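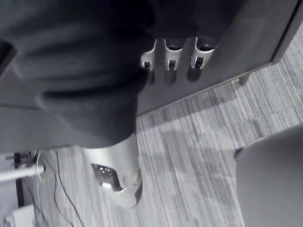
Small Comforts: Getting a Bathroom Ready for Company

My aunt, Nokuthula Le Roux, ran a guesthouse for years, and she used to say that people make up their minds about a house while they're drying their hands. I thought of her all last August, when my husband's cousins came to stay for 12 nights and I discovered how shabby our hall bathroom had become. The towels were thin, the counter was a jumble of half-used bottles, and there was one lonely hook that everybody fought over.

So I did what I always do and called Zinhle Modise, who fits out small rooms for a living and has talked me out of more bad purchases than I care to admit. She told me to take everything off the counter, wipe it down, and live with it bare for a day before putting a single thing back. I lasted until supper — but even that was long enough to see how much of it I never used.

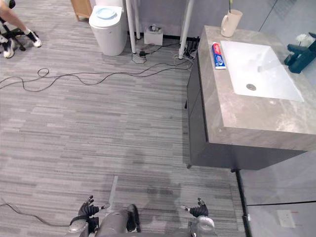
What really needs to stay out on the counter?

Only what gets used every morning and every night: soap, a cup, toothbrushes, toothpaste. The rest can go in a drawer or a basket under the sink, and guests will ask if they need something.

Towels were the bigger job. Zinhle likes a bar over a ring, so the cloth can spread out and dry, and she sent me to a little shop called Prurnima, where I stood feeling terry cloth for so long that the clerk brought me a chair. I came home with 5 bath towels (far too many, according to my husband) and 2 hand towels, and I washed them all before anybody used them, with no fabric softener, which can leave a coating on the loops and keep them from soaking up water.

As for hanging them, I was raised to fold in thirds with the edges tucked in. I still do it for company, but on ordinary days a towel thrown over the bar suits me fine, and a bit of pink against gray stone is a cheerful thing to meet first thing in the morning, however crooked it hangs.
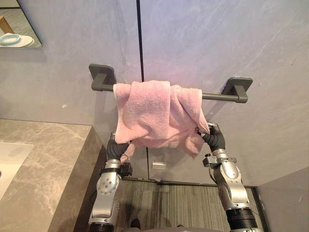 Flowers, Real or Otherwise

I used to be terribly snobbish about artificial flowers. Then I killed a fern, and after that an orchid that Wian Du Plessis had given us as a wedding present, and I softened. A small bunch in a plain vase asks for nothing except a rinse and a good shake when the dust settles. Keep it low and set it back by the faucet, where no sleeve will catch it, and leave the front of the counter for the cup and the toothbrush.
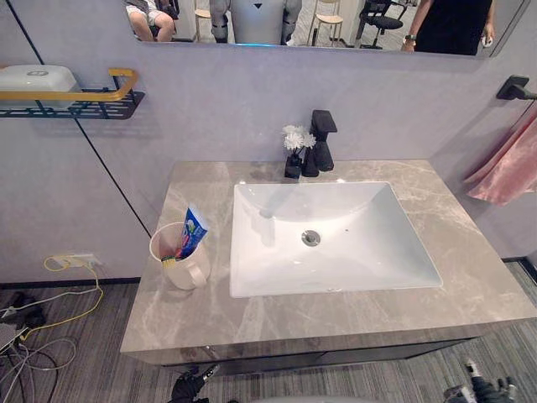 White blooms beside a black faucet, with the toothbrush and toothpaste close at hand.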